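Varside Community Desk > Storage and Sync > Resolved tickets

Clerkora desktop: scheduled export stops at file 807, no error shown

Tags: export, scheduled jobs, file paths, Windows

Opened by: Aba Akolgo
Status: Resolved, workaround plus fix
14 replies, 89 views

Summary

The nightly export from the Clerkora document library to a network share stops partway through. The job is reported as Completed. The destination folder holds 807 files, and the same 807 each time. Everything later in the list is missing.

Environment

Clerkora desktop client on a Windows workstation, current release. The destination is a folder on the Lysenko file server, mapped as a drive letter. The job is started by the built-in scheduler at 11:30 p.m. under a service account. Libraries exported: Correspondence, Drawings, Site Photos, Print Assets. The job worked until August, when the Jalthorpe office library was merged into ours.

Symptoms

- Job status is Completed, with a green check.
- The log ends with "flush ok" and then "session closed". There is no warning line.
- Running the job by hand while logged in as myself copies everything.
- Running it by hand as the service account stops at the same file as the scheduled run.
- Exporting any one library by itself as the service account works, except Print Assets.

Checks made before opening the ticket

1. Free space on the share. Plenty available, quota not enabled.

2. Permissions. The service account has Modify on the top folder and everything below it. Confirmed by creating and deleting a text file in the last folder that was written.

3. Antivirus. Real-time scanning was paused on the workstation for one run. Same result.

4. Network timeout. Raised in the client settings to the maximum. The run took the same time and stopped at the same file.

5. Client reinstall. Removed, profile folder renamed, reinstalled. Same result. I had to rebuild the schedule afterward, so export your job definitions first if you try this.

First reply from support

Support asked for a verbose log. This is switched on in the settings file, not in the menus. Close the client, open clerkora.ini in the program data folder, and under [export] set

loglevel=4

Save and restart. The verbose log is large. Set it back to 1 when finished or it will fill the profile folder.

Verbose log, relevant part

export: item 806 write ok
export: item 807 write ok
export: item 808 resolve path
export: item 808 path null, treat as end of list
export: flush ok
export: session closed

Item 808 is the first file in a subfolder of Print Assets that came over in the merge. The client fails to build a destination path for it, gets an empty value back, and reads the empty value as the end of the list. That explains the green check. As far as the job is concerned there was nothing left to copy.

Cause

There were 2 separate problems, and both had to be present.

The merged subfolder has a trailing space in its name. The file server keeps the space, and Windows strips it when the path is opened by drive letter. My own account was set to use the full network path, which leaves the name alone. The service account used the mapped drive. That accounts for the difference between the two accounts.

The client then handles the empty path badly. It should log an error and move to the next item. Support confirmed this as a defect.

Workaround

Step 1. Turn off the schedule so that it does not start while you are working.

Step 2. Find folder names that end in a space. From a command prompt, a bare listing with quotes around each name makes them easy to see. Do not rely on the Explorer window.

Step 3. Rename the folders from inside Clerkora. If you rename them on the server, the library index keeps the old name and the item is flagged as orphaned.

Step 4. Rebuild the library index. Use Tools, Library, Rebuild, and leave "Keep thumbnails" unchecked. Old thumbnails are stored against the old path and will show as gray squares.

Step 5. Open a file from the renamed folder in the preview pane and check that it displays at full size.

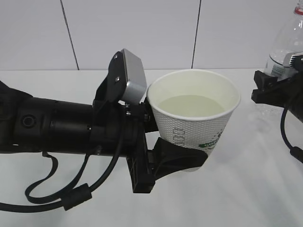
Step 6. Change the job destination from the drive letter to the full network path. Log off and back on as the service account once so that the credentials are stored.

Step 7. Run the job by hand as the service account. Compare the item count in the log with the count in the library properties. Ignore the status check mark.

Step 8. Turn the schedule back on.

Result

The manual run finished with matching counts. The scheduled run on Friday night also matched. Support supplied a patched export module, which now writes "path unresolved, skipped" and marks the job Completed with warnings. I tested it against a dummy folder with a trailing space and it behaved as described.

Ticket closed by requester.

Was this helpful? Yes (2) No (0)

Comments

tmk_records
Same stop on ours, different item number. It was a trailing period in the folder name, not a space. Step 3 fixed it.

offsite_dan
Does the patched module need the client restarted, or only the scheduler service?

Aba Akolgo
Both. Stop the service first, then close the client, or the old module stays loaded.

helen.p
Rebuild took most of a morning on a large library. Would not start it during office hours.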